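Section 4. Showing the Prurnen to visitors

Most owners find that sooner or later somebody wants to come and have a look, so we have put together a few pages on running an open day with your Prurnen (we have hosted a good many at Sirnell, and we do enjoy them!).

1. Switch on at least 20 minutes before the doors open and let the start-up check finish.
2. Set the speed dial to VISITOR, and keep the stop button within your own reach.
3. Walk the floor once and move any bags or trailing leads out of the way.
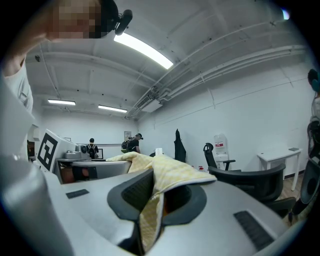

The cloth demonstration is the one people ask to see again, and it suits a mixed crowd very nicely. Pick a cloth that shows up well from a few steps back. A yellow checkered one with a white edge is a good choice, as the folds are easy to follow against the light grey housing when part of it is down in the opening and the rest is still bunched above the rim. Give your guests time to ask questions before you go on to the next cloth.

4. Press HOLD before anyone leans in for a closer look.
5. When they have stepped back, press RESUME twice.

CAUTION: Never let a visitor reach into the opening while the HOLD lamp is off.

Note: The visit counter goes up to 3477 and then starts again from zero. Tsion Derese on our help desk will gladly talk you through resetting it sooner.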